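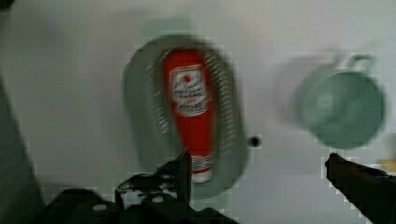 Kikside Household Help – Kitchen and Dining

Storing a colander, plates and condiments beside a toaster oven

Posted by Stistmont Residents' Office

Our shared kitchen in Maravthorpe has one white table for both food preparation and a toaster oven. The colander is often used to hold the ketchup bottle. Is this acceptable, and how much of the table should be left clear for the oven?

Replies

Pugh Housing Services

A colander may hold a closed bottle for a short time. It should be washed before it is next used for food. We advise residents to observe the following:

1. Keep plastic items well away from the oven while it is in use. Consult the oven manual for the required clearance.

2. Keep plates and small dishes on the side of the table farthest from the oven. The table below has the plate, the small dishes and the green colander on the left and the toaster oven on the right.

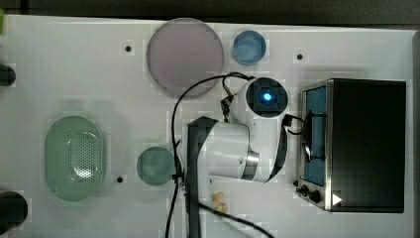
3. Leave room for the oven door to open fully, and a clear spot on which to set a hot tray.

4. Return ketchup to the refrigerator after meals if the label so directs.

Maravthorpe Tenant 1862

Ours goes in the door of the fridge. A colander has holes, so anything that drips ends up on the table.

Kikside Help Desk

The first reply is consistent with our general guidance. Please also unplug the oven and allow it to cool before wiping the table around it.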